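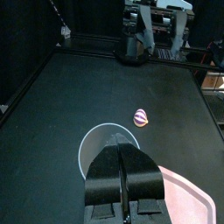
Cómo montar la góndola central de una tienda pequeña sin acabar discutiendo con ella

Si ha llegado hasta aquí es probable que tenga un local, un palé de piezas metálicas en mitad del paso y un manual con dibujos en los que un señor sin cara sonríe mientras atornilla. El señor no tiene género que colocar ni un repartidor de yogures esperando en la puerta. Usted sí, de modo que vamos por orden.

La guía sirve para góndolas de doble cara del tipo corriente: pies, montantes ranurados, paneles traseros, baldas y ménsulas. Los ejemplos los he sacado del montaje de una tienda de alimentación de barrio en Batville, con estantería Forsberg de segunda mano, aunque casi todos los sistemas se parecen lo bastante como para que las piezas de uno entren en el otro a martillazos. No lo haga.

Antes de abrir las cajas

Mida el local otra vez. Ya sé que lo midió cuando firmó el alquiler, pero entonces estaba ilusionado y las cintas métricas lo notan. Apunte el ancho entre paredes en la entrada, en el centro y al fondo, y quédese con la medida más pequeña. Los locales antiguos tienden a estrecharse hacia el almacén, como si quisieran disuadir a la gente de llegar a las conservas.

Marque en el suelo con cinta de carrocero el rectángulo que ocupará la góndola, con la base incluida. La base sobresale más que las baldas superiores y es la que manda. Después paséese por los pasillos que quedan con un carro o un cochecito de niño, preferiblemente sin niño. Si roza, la góndola es demasiado ancha o está mal colocada. En cuanto al ancho mínimo de paso, consúltelo con su ayuntamiento o con el técnico que le lleve la licencia; cada sitio tiene sus normas y ninguna se conmueve porque usted ya haya comprado el mueble.

Compruebe también:

- Dónde están las tomas de corriente y las arquetas. Una arqueta debajo de una góndola cargada de aceite es un problema que se descubre siempre en fin de campaña.
- Por dónde abre la puerta del almacén.
- Si desde la caja se ve el pasillo completo. Si no se ve, baje la altura o gire el mueble.
- El recorrido hasta la salida de emergencia, que debe quedar libre de góndola, de expositores y de esa torre de galletas que el comercial dejó «solo para el lanzamiento».

Material

Maza de goma, nivel largo, destornillador, guantes, calzos o pies regulables y una segunda persona. La segunda persona es la herramienta más cara y la que con más facilidad se va a tomar un café. Resérvela para los montantes y los paneles; para colocar baldas puede dejarla marchar.

Montaje de la estructura

Empiece por un extremo. Encaje los pies en el primer montante y póngalo derecho sobre la marca de cinta. Haga lo mismo con el segundo y únalos por abajo con el panel inferior, que es el que fija la distancia. Hasta que no haya panel, los montantes tendrán la estabilidad de un potro recién nacido, así que no suelte.

Nivele en ese momento. Todo el mundo deja el nivel para el final, cuando el mueble está lleno y los tarros de aceitunas han empezado su lenta migración hacia la puerta. Ajuste los pies regulables a lo largo y a lo ancho y vuelva a mirar después de añadir cada módulo. En el local de Batville el suelo caía casi 3 centímetros de punta a punta y hubo que calzar el último tramo. Quedó recto, y desde entonces lo que parece torcido es la tienda.

Siga con el resto de los paneles de abajo arriba. Si uno no entra, sáquelo y revise el de debajo, que seguramente no ha bajado del todo. La maza de goma está para dar el último toque, no para zanjar discusiones. 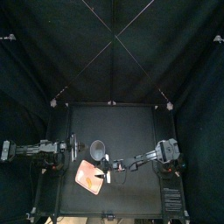
Mesa negra con dos brazos robóticos en lados opuestos, dentro de una carpa de tela oscura.

Colocación de las baldas

Las ménsulas tienen dos o tres uñas según el modelo, y todas deben quedar dentro de las ranuras. Métalas inclinadas hacia arriba y déjelas caer hasta oír el golpe. Cuente las ranuras desde el suelo en los dos montantes, en voz alta si hace falta. La balda puesta una ranura más alta por un lado es un clásico del oficio, y suele encontrarla un cliente.

Para una tienda de barrio funciona bien este reparto:

- Base: lo pesado y lo voluminoso. Agua, detergente, sacos. Gana estabilidad el mueble y se ahorra usted la espalda.
- Zona de la mano: lo que se compra por costumbre y no necesita publicidad.
- Altura de los ojos: lo que deja margen. Aquí querrán estar todos los proveedores, y todos le dirán que es por su bien.
- Balda superior: lo ligero. Papel, infusiones, cereales. Nada de cristal.

Cargue las dos caras a la vez. Si llena una entera y deja la otra para después de comer, el mueble se inclinará hacia sus preferencias. Respete la carga máxima que indique el fabricante para cada balda, que varía con el fondo: una de 60 no aguanta por fuerza más que una más corta, y a menudo es al contrario.

Cabeceras

La cabecera se engancha al montante final y es el sitio más codiciado de la tienda. Cámbiela con cierta frecuencia. Ingvild Sjögren, que me enseñó a montar estanterías cuando ambos trabajábamos en Farkwood, sostenía que una cabecera con turrones en marzo le decía al cliente todo lo que necesitaba saber sobre la fecha de caducidad del resto.

Deje el frontal limpio de carteles superpuestos. Un precio grande y legible basta. Si usa portaprecios adhesivos, limpie antes el canto de la balda con alcohol; los de la tienda eran de Illix y agarraron bien en todos los tramos menos en el que limpié con la manga.

Comprobación final

Empuje la góndola con las dos manos a la altura del pecho. Debe ceder muy poco y volver. Si baila, busque por este orden un pie sin apoyar, un panel mal encajado o una ménsula con una uña fuera. Coloque los topes frontales en las baldas donde vaya a haber botellas y repase los cantos en busca de rebabas, sobre todo si el material es usado.

Al cabo de 3 semanas vuelva a pasar el nivel. Con el peso los pies se asientan y alguno pedirá media vuelta de rosca. Guarde las ménsulas sobrantes en una caja con etiqueta, y la llave de los pies regulables en esa misma caja.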